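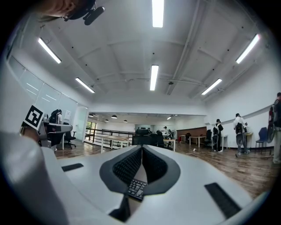 Budville Community Boards > Work Life > Open offices: has anyone won this fight?

mutedkeys
November 15, 2025

My company moved into the old Kaczmarczyk building last month. We used to have walls. Now we have "neighborhoods," a word I had previously associated with houses. I can hear a man eat a granola bar from what must be the next zip code.

What I want is a quiet policy. What I have is a manager who says the noise is "energy." Has anybody gotten one through, and what did you ask for?

gravel_and_toast

I got one at Mitbridge, sort of. Ask for hours. If you ask for quiet, people hear that you don't like them. If you ask for 9:30 to noon with no speakerphone, that's a thing they can put on a calendar. Ours has held up for 3 years and only fell apart during the holidays, when everything does.

Put it in writing, keep it under a page, and leave the granola bar guy out of it.

pondlevel

Counterpoint: buy headphones. You work in a room with other people in it. They are going to make sounds. I've been in open plans my whole career and the folks who complain the loudest about noise are usually the ones with the keyboard that sounds like hail on a carport.

mutedkeys

I feel seen, and not in a good way. It's a mechanical keyboard, yes. It's a quiet mechanical keyboard.

pondlevel

There is no such thing. There is "loud" and there is "loud, but the box said something nice."

stapler_widow

Pond is rude but correct on the keyboards. We had a guy with one of those and you could tell his mood from the elevator. He swapped to a flat one and two feuds ended the same week.

I'll disagree on the headphones though. Eight hours in headphones gives me a headache, and people still tap you on the shoulder, except now you scream.

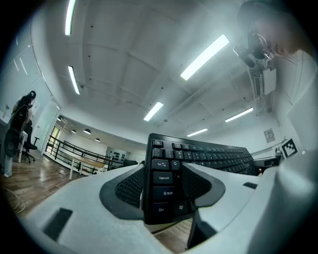
Anyway, what worked for us was moving the phone people. We had sales right in the middle, with everybody else arranged around them like seats at a ball game. Took a year of asking. They went down by the loading door and everyone got happier, sales included, because now they can yell.

quarterinch

Has anyone tried those felt panels? Our office manager got a quote from Skaltier for $971 and is acting like it's the moon landing.

gravel_and_toast

For how many?

quarterinch

8.

gravel_and_toast

They'll help with echo if you've got a hard floor and a high ceiling. They won't do a thing about the person sitting next to you. Rugs first. You can get an ugly rug for nothing.

pondlevel

Our last place spent $800 on a white noise machine. So then it was noisy and also there was a waterfall.

stapler_widow

I would take the waterfall over Dave-in-accounting types humming. No offense to hummers. Some offense.

mutedkeys

OK. Wrote it up as hours, half a page, 9:30 to noon, calls go in the little rooms. Sent it before I could add a paragraph on snacks. Manager wrote back "love this, let's circle up," so I expect a meeting, out loud, in the middle of the floor.

Also I ordered a flat keyboard. Pond, please don't reply to this.

pondlevel

Wouldn't dream of it.

quarterinch

Going back to rugs for a second, does carpet tile count or does it have to be a real one?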